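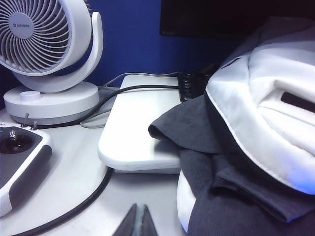 Section 4: Placing and First Run

Your tabletop fan ships with its head locked for transport. It will stay locked until you unlock it, whatever the dial says.

1. Choose a flat, dry surface that can hold more than a paperback. Leave 15 inches of clear space behind the fan. Air has to come from somewhere.

2. Peel the film off the underside of the base. Most people find it later, by the smell.

3. Press the transport tab at the back of the head and tilt the head until it clicks. One click is level, two is up. There is no third click. The noise you get instead is the bracket.

4. Turn the dial to OFF, then plug the fan straight into a wall outlet.

5. Turn the dial to 1 and wait a minute before going higher. A faint hum is normal. A rattle usually means step 3 was done in a hurry.

6. To set the sleep timer, hold the dial in until it beeps. Each further press adds an hour, up to four. The fifth press takes you back to zero, generally at 2 a.m.

CAUTION: Unplug the fan before cleaning the grille. Fingers, pencils and drapes do not belong in it at any speed.

CAUTION: Do not run the fan in a room above 104 degrees. It moves air – it does not cool it, and at that point you are building an oven.

Note: Curtains within reach of the intake will be found by the intake. Tie them back.

Note: If the fan creeps across a glass top, fit the Totora grip ring (part 658, sold separately, as these things are).

If the dial light blinks twice and stops, the motor has shut itself off to rest. Unplug it, wait 15 minutes and start again from step 4. If it blinks twice a second time, see Fault Codes, page 68.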